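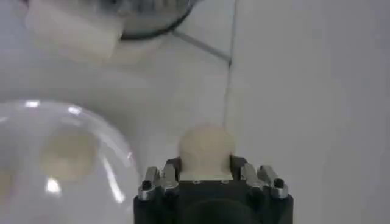 Dough Handling by Machine: Shop Notes and Working Tips

Filed under: Kitchen and small bakery / Automation

These notes cover portioning, moving and placing pieces of bread and roll dough with a two-finger gripper, along with the same work done by hand. They are written for people who run a small bakery bench or a serious home kitchen and want to know how much of the job can be handed over yet. The short answer is that picking up and putting down is workable. Shaping is poor. Cleaning up is still done by a person.

Dough condition

A gripper needs firmer dough than a hand does. A baker with a sticky piece changes grip, dusts a palm or uses the heel of the hand without thinking. A machine does what it did last time. Start with a stiff dough and raise the water in small steps over several batches. Stop when pieces begin to hang on the pads at release.

Rest portioned pieces until the skin is smooth to the touch. A fresh-cut face is tacky and will stick to rubber, steel and plastic alike. Turn cut faces down.

Keep pieces apart on the plate. Two that touch will join, and the gripper will lift both or tear one. If they have already joined, separate them with a bench scraper. Pulling leaves a ragged edge that grabs the next thing it meets.

Grip

Close on the widest part of the ball or slightly under it. A grip above the middle slides upward as the fingers close, and the piece drops.

Set the closing width by hand, with the power low. Close until the ball lifts without sagging, then note the number. Closing to a fixed force sounds better on paper, but soft dough gives way slowly and the fingers keep going. On the Stamer fingers in our shop a fixed width has left shallower dents than a fixed force at every hydration tried.

Dents in a lean dough fill in during proofing if they are shallow. In pie dough and cookie dough they stay. For those, use a flat spatula and leave the gripper out of it.

Flour

Dust the pads, and go light on the dough. Excess flour on the piece keeps seams from sealing. Rice flour holds up longer on the pads than wheat flour, which turns to paste. Wipe and re-dust every 13 pieces. This is our interval for a plain white roll dough, and rye needs it more often.

Keep flour out of the finger joints. Brush them dry with a stiff nylon brush at the end of the run. Water turns what is left in there to glue. Any machine going near food also needs pads and grease rated for food contact. Check the paperwork before the first batch, and do not assume it for a general-purpose gripper.

Plates, trays and light

Shiny dishes give cameras trouble. A highlight on a glazed rim can be read as an edge, and pale dough on a pale plate offers little contrast to begin with. A matte dark tray fixes most of this for the price of a tray. Failing that, move the lamp to the side and put a sheet of baking parchment in front of it.

Tape the tray position on the bench. Leave a finger's width more clearance from the rim than the drawing says is needed.

Clear jars and mixing bowls belong off the bench during a run. Depth sensors see through them or miss them.

What the machine does now

Valdemar Vídalín ran our longest trial in June, using Pistodix control software and dough scaled by hand. Over the month the arm moved 1,296 pieces from plate to tray. It dropped 49. Most of the drops came late in a session, when the pads had not been wiped. Another 17 were placed but had to be reshaped.

Pace was slower than one person working without hurry. The arm does not need watching for the first few minutes after a wipe, which is long enough to scale the next batch.

What it does not do now

Rounding. Two stiff fingers cannot draw the skin of a ball tight against the bench. We tried a Plorwood cup attachment, and it produced something round with an open seam underneath.

Judging proof. A poke test can be programmed, but ours confused a cold dough with an underproofed one.

Scraping down the bench. The Thampi scraper mount works on a bare surface and rides over dried dough. Use a hand scraper, dry first, then a damp cloth.

Order of work for a mixed bench

Scale and round by hand. Rest the pieces, covered. Wipe and dust the pads. Run one piece from plate to tray and check the underside. Run the batch, stopping at the wipe interval. Proof and bake as usual. Brush out the joints before the flour has had a night to set.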